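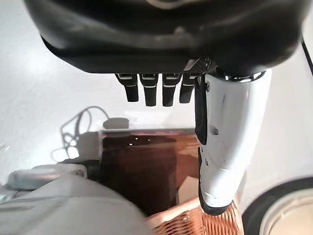
Comment left against the previous entry: flow figures for the Grerimer mix look too high for a pointing mortar, and the sand was probably batched damp. Fair on the second point. The Druner sand had been standing in an open bin and was never dried before gauging, so the water figure written down was the water added and left out whatever the sand brought with it. I have struck the last set from the table and started again.

July, 8.40 am

Aim as before: a lime mortar for repointing the garden wall at Grerimer, built 1892, soft red brick, joints fairly wide. It must stay weaker than the brick and must let water out through the joint. Later cement patches are to come off first, where they will come off without taking the arrises.

Sand dried overnight in the low oven, cooled with the lid on, passed through the coarse sieve. What stayed on the sieve was mostly flint and went to the waste tub. The Druner sand is sharper than the last delivery and has less silt in it. Jar test left a thin line of fines on top, with the water above it still cloudy at tea break.

Lime is the Gruto putty from the older tub. The skin of water on top was intact. Poured that off into a clean jug and kept it for topping up. Putty stiff, no grit between the fingers, a small lump near the wall of the tub discarded.

Batching by volume with the brass measure, struck off level, then weighed as a check. One measure of putty came to 684 g on the first fill. I had been tapping the measure down on the bench for the putty and not for the sand, which explains part of the scatter in the earlier weights. From now on: fill, cut in with the knife, strike off, no tapping, for both.

No water added at first. Knocked up with the rammer until it came together, which took longer than I wanted to give it. It looks hopelessly dry for a good while and then turns fatty quite suddenly. The temptation to add water during the dry stage should be resisted - I am fairly sure that is what went wrong with the struck-off set, damp sand or no damp sand.

Flow on the Heo table, spread 162 mm. Almost where I want it. The table had a slight rock on one foot, so I packed it with shim, levelled it and repeated on fresh material. Same reading. Joint test on a spare brick: held on the back of the iron, went into the joint without slumping, and did not smear the face.
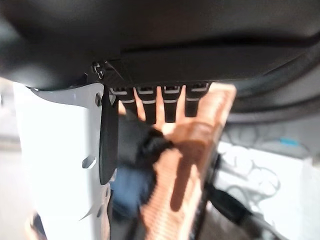

Does the brick need wetting before this goes in? It needs to be damp through but with no water standing on the face, so spray the evening before and again shortly before pointing.

Moulds: 2 sets of prisms cast, one to stay under damp hessian and one to go in the open rack. Oil on the mould joints this time, wiped almost off. Last time there was enough left in the corners to stain the ends. Labels are pencil on card, tied on, as marker pen ran under the hessian.

2.15 pm

Surface of the open set already pulling back from the mould at one end. Moved it away from the door and laid a dry sheet over it loosely. The covered set is unchanged.

Brush trial on the spare brick joint. Too early, bristles dragged and left lines. Try again when a thumbnail marks it but a thumb does not. Stiff churn brush, beaten end on, no sweeping.

To do:
Dry the rest of the Druner sand and bin it with a lid.
Ask Gruto for the slaking month of the newer tub.
New foot for the Heo table, the shim will work out.
Cut back the trial joint at Grerimer and look at what the original mortar had in it for aggregate. The piece I have is too small to sieve after dissolving.
Rewet hessian last thing.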